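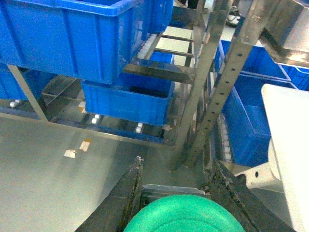

Figure 1. Blue crates on two tiers of a steel rack.

4.2 Do bonus tracks sell discs?

Small gospel labels often say that an extra track, sold only on the physical disc, brings buyers back from streaming. We doubt the evidence is as strong as the labels believe. The Dendham choir pressed 1000 copies of its August release with two added live hymns, and its label, Noonan, credits those hymns for the sell-through. But the same discs were on a table at every concert, and concert buyers rarely read a track list before paying.
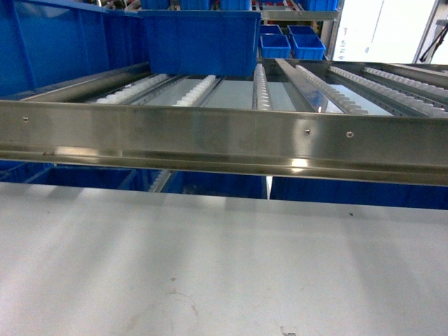

Figure 2. Front rail of a flow rack shelf, with roller tracks behind.

Cormier's survey of mail-order customers in Runthorpe is cited in support of the label's view. It had 40 respondents, all drawn from the choir's own mailing list. Asked why they bought the disc, most chose "to support the singers." The bonus track came second, and the form listed it first among the answers, a design choice the report does not discuss. Rhonda Cormier has since told us that she would word the question differently.

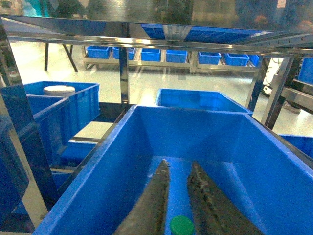 Figure 3. Gripper fingers in a blue bin, with a green bottle cap between them.

The Genolmont release is the closest thing we have to a control. It carried no exclusive material, went out at the same price, and sold at a similar pace through its first two months. One pair of records cannot settle the matter, and the Genolmont choir has a larger local following. Still, we see no reason to treat the bonus track as the cause of anything until a label is willing to sell both versions side by side.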